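**Hesden publishes a hygiene and handling guide for kitchen robots**

Monday, January 29, 2018 – Hesden, a maker of robot grippers since 1981, today publishes a guide of good practice for robots which handle food in small kitchens. The guide was written together with Prusteck and the test kitchen of Murkwood.

The existing rules speak mostly about large factory lines. A small kitchen has other questions: when must the fingers be cleaned, how close may they come to a plate, and how firmly should they hold a handle? The guide answers these in 4 chapters and gives a checklist for each working day.

Two points are new for our customers. Fingers that touched raw vegetables must be washed before they take any tool. Also, the operator must note every crumb or piece of food left on the work surface – even a very small one – before the next task begins.

Cucumber slice, green chili pepper, black rod:
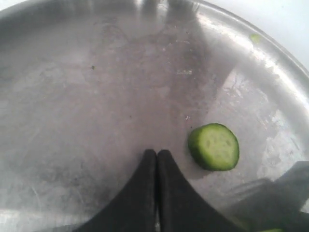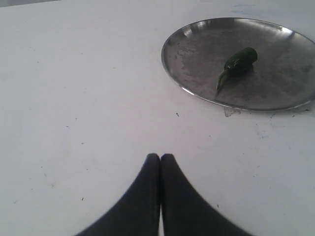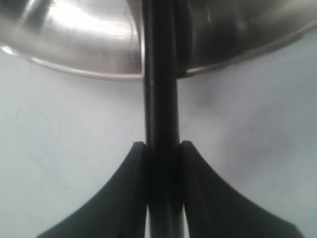
The guide is free of charge for all users of the Tarar gripper series. Printed copies are limited to 100 and will be sent in February. Comments from kitchens and training schools are welcome, and we plan to include them in version 2.

Press contact: Hesden, Office for Standards and Training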